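Ticket: Right arm stops before pour pose, planner reports collision with scale
Product: Flivano Motion Planner
Site: Clerdale
Opened: 11/19/18
Status: Resolved, pending release

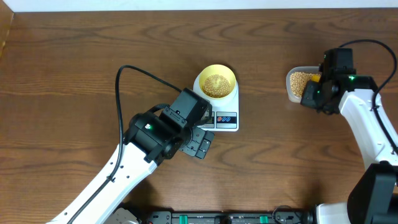
Reported behavior

The bean-weighing task runs on two arms over a wood table. The right gripper carries a clear container of soybeans to the yellow bowl on the kitchen scale and tips it. Since the last planner update, the right arm has halted short of the bowl in most trials. The left arm is not affected. The log shows the following:

plan_request: right_arm, goal pour_ready
plan_result: FAILED, start_state_in_collision
object_a: right_held_object
object_b: scale_bowl
timeout: 2000 ms

The site states that the held container is well clear of the bowl when the message is issued.

Initial response

The site was asked to restart the planner, clear the scene and repeat the trial with the left arm parked. The fault returned. Camera calibration was checked and found within tolerance. A full recalibration was not requested.

Findings

1. The container is transparent, and the depth returns from its walls are sparse. The perception node fits a box to the points it receives, including those from the beans inside.
2. When few wall points are available, the fit merges them with the nearest dense cluster. In the recorded trials that cluster was the beans in the bowl. The resulting box extended across the open table.
3. The update changed the default merge distance from 4 cm to 22 cm. The change was intended for the Vieira bin-picking configuration and was applied to all sites in error.

Corrective action

Set merge_distance back to 4 cm in the Clerdale site file. Set held_object_source to "model" so that the attached shape is taken from the stored container mesh. Restart perception first, then the planner. Do not disable collision checking between the held object and the scale.

Verification

The site repeated the task with both settings in place. The planner returned a valid path in each trial and the error did not recur.

Open items

Tomham uses the same site file template and is to be checked before its next update. The default value will be corrected in release 2 of the perception package, scheduled for April.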